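Pepper Week Fills the Long Table at Dernow Food Hall

30/10/2018

DERNOW – If you have ever bought a green pepper only because it was cheaper than the red one, the people behind the Bolavard Growers' Exchange would love a few minutes of your time. Their fall produce table is open again, and this year it belongs to the peppers.

The exchange started as a seed swap between a handful of backyard gardeners on Lehner Street. It now has 154 member households, plus several small farms out along the river road, and on opening morning it seemed as if most of them had come through the door with a bag under each arm. There were peppers the size of a thumb and peppers you could have served soup in. There were squash, eggplants, late limes from somebody's sunroom (three of them, carried in like newborns), eggs from at least two rival flocks, and a great deal of talk about the wet weather in April and what it did to everyone's seedlings.

Kekeli Aryee, who has run the table for the exchange since it moved indoors, spent most of the morning with a pepper in each hand.

"People think green and red are two different plants," Aryee said. "Very often it's the same plant and a few more weeks. You leave it alone, it turns. When I tell kids that, they look at me like I've made it up!"

That is the whole idea of the table, really. Visitors can see a pepper picked early next to one left to ripen, pick them up, feel the difference in weight, and then go taste the slices on the counter by the window. The green ones are grassy and a little bitter, very good with onions in a hot pan. The red ones are sweet enough that one small boy went back four times and finally had to be led away by his grandmother, who then went back herself.

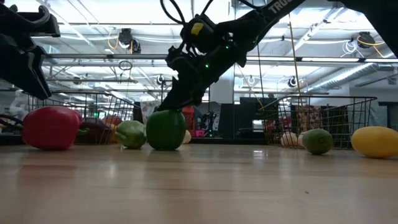
Red and green bell peppers on the tabletop, with a yellow squash at the far right.

Squash had a strong year too. The yellow ones came in big and heavy in spite of the slow start, and the exchange ended up with so many that members were asked to please take one home, then to please take two. Aryee likes them halved and roasted cut side down with nothing but oil and salt. A woman from the Inier end of town disagreed strongly and said they want brown butter and sage. A short, friendly argument followed, and by the end of it a sheet of paper had been taped to the wall for recipes. It was full before lunch, with notes running up the margins and one very long entry on squash pancakes continued on the back of a parking receipt.

The eggplants moved more slowly, as eggplants tend to. Plenty of visitors said they liked eating them and had no clue how to cook them. Aryee's advice was to start simple: prick the skin, put the whole thing under a hot broiler, turn it until it slumps, and scoop out the inside. Mash that with garlic and lemon and you have supper with a piece of bread. Several people wrote this down on their hands.

The longest line of the day was for seed saving. Members had set up a corner with paper envelopes, pencils and a pile of overripe peppers, and anyone could cut one open, scrape out the seeds and spread them on a coffee filter to dry. The filters go home with whoever did the scraping. The instructions pinned up beside the corner were short: keep them out of the sun, stir them once a day, and wait until a seed snaps when you bend it before putting it in an envelope. Write the name on the envelope. Write the year too. A second note, in different handwriting, added "WRITE THE NAME ON THE ENVELOPE" and was underlined twice.

Last winter the exchange handed out 3000 seed packets through the Dernow library and the two elementary schools, and it hopes to pass that number this time. There are 53 kinds on the list so far, with more coming as the late beans dry. The pepper section alone runs over a page. Members are especially excited about a stubby orange one that a retired mail carrier has been growing behind his garage for years without ever learning what it is called. For now it is listed as "Garage Orange," and a dozen people have already asked for it.

Seeds from store-bought peppers are welcome in the corner as well, with a friendly warning. Many of those come from hybrid plants, and what grows from them may look very little like the parent. Aryee thinks that is a fine reason to try. "Worst case, you get a pepper you weren't expecting," Aryee said. "That's still a pepper."

Children have their own job this week. Each one gets a card with the outlines of a squash, a pepper and an eggplant, and is sent off to find something in the hall that matches each outline and ask a grown-up one question about it. The questions from opening morning were excellent. Why is the inside of a pepper empty? Can you grow a squash in a bathtub? Do chickens like eggplant? (The flock owners were split on this, and promised to report back.)

For anyone taking produce home, the exchange has a few storage tips at the door. Peppers keep best unwashed in the fridge, in the drawer, and the green ones will usually outlast the red. Hard-skinned squash likes a cool, dry shelf with some air around it. Eggplant should be used within a few days, and does badly in the coldest part of the fridge. Limes last much longer chilled than they do in a bowl, though they do look very nice in the bowl.

There is still room for more growers. The table is restocked every morning, and members would be glad to see cabbages, leeks, late apples and anything odd. Odd is a real category: last fall's favorite was a carrot with what one judge called "a complete set of legs," and it has its own photograph in the hallway. Growers do not need to be members, and they do not need to bring much. One good pepper is plenty. Bring it in a bag or basket with your name on it, tell whoever is at the table what it is and where it was grown, and stay to talk about it if you have time.

The week closes with a shared supper, and the main dish has been settled after some lively discussion. It will be stuffed peppers, in both colors, with rice and with or without meat. Cooks are asked to bring a dish that can be reheated, and to label it. Non-cooks are asked to bring bread, a serving spoon, or a strong opinion about squash. Whatever is left on the produce table by then goes into boxes for neighbors who could not make it out, and Aryee is looking for drivers with an hour to spare at the end of the evening.

Pepper Week is free and runs through the weekend at the Dernow Food Hall, on the Lehner Street side. Doors open at nine each morning. Seed envelopes are provided, but the coffee filters went fast on the first day, so if you have a spare pack in the cupboard, please bring it along.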